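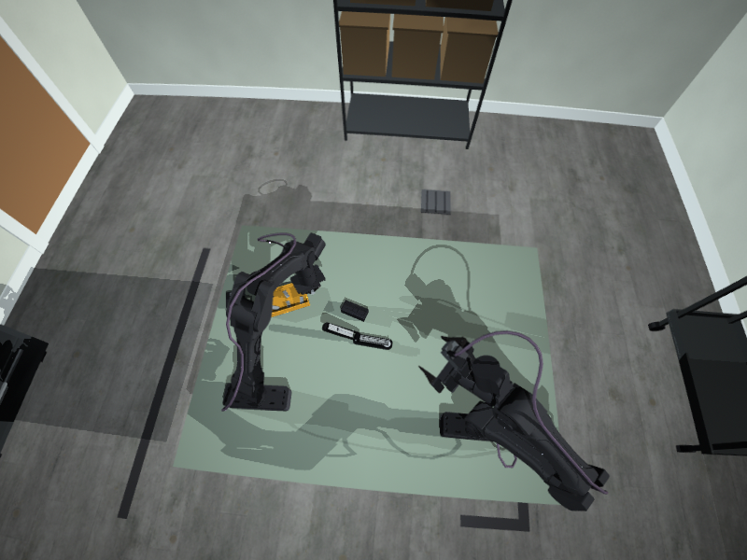
So are the arms taking anybody's job at Hilumo?
Nobody on the kitting bench has lost hours, and two people have moved to work they asked for.

That was the first thing you wanted to know in March, Reet, so I put it up top! Now the rest of it.

We spent this stretch on desk-supply kits, the dull little jobs that used to eat a whole morning. Princess and Gervasio sorted by hand for years and their wrists were telling them about it. Princess now plans the layouts (she's very good at it, and bossy in the best way) and Gervasio checks finished kits at the Kurine counter. We ran 812 practice kits in simulation before asking anyone to change a shift, and I'm glad we did, because the break schedule needed a total rethink.
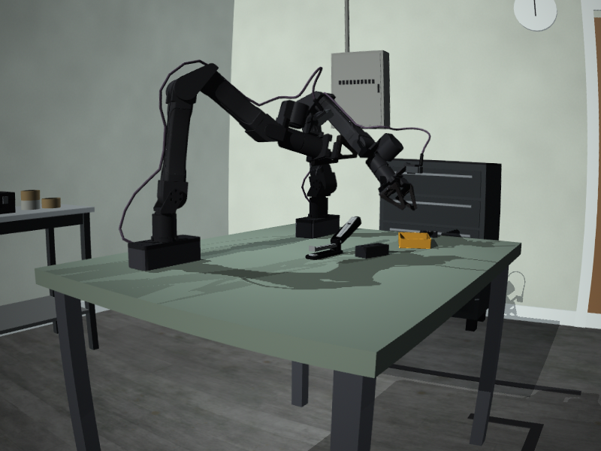
Two-arm bench in simulation, with stapler, small block and orange-yellow container.

Training came to 34 hours, and everyone on the bench got paid for all of it. Mylene still wants a clearer rule on who may stop a run. My answer is anybody, but it isn't written down yet, so that's on me.

Of the grant, $4000 is left. I'd like to put it toward evening training, if you're okay with that? The late crew has had the short end of this so far.

Reynaldo Bautista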